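February, 14:20. Tidy-up task, sim bench, Javen controller build 7

Goal for the week: clear small loose parts off a work surface onto a tray, no hints from the operator. Same chore we give a new hire at the Mellor shop on day one. Batch is 60 episodes, 40 seconds allowed for each. Cubes stand in for parts until the Brollier fastener meshes are cleaned up.

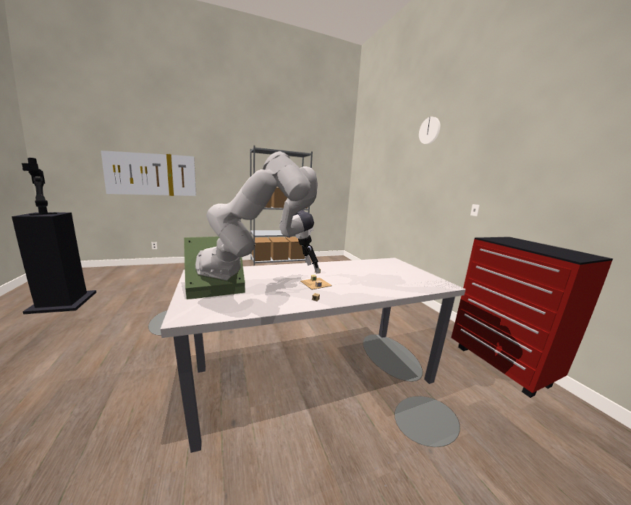

Sim bench, arm over the board. Two cubes on the board, third on the tabletop toward the front edge.

Approach is fine. Trouble is in the placing: when the board is turned to a diamond the planner still picks a drop point as if it were square to the table, and a cube lands on the rim. Changed the drop offset to use board yaw. Rerunning with 3 seeds.

On the Urnance question (can it do a real bench yet): no. Cubes of one size on a bare top are a long way from washers in oil. Would not quote a date.

To do: log grip width at release. Check contact friction on board against table. Cut the time limit once placing is stable.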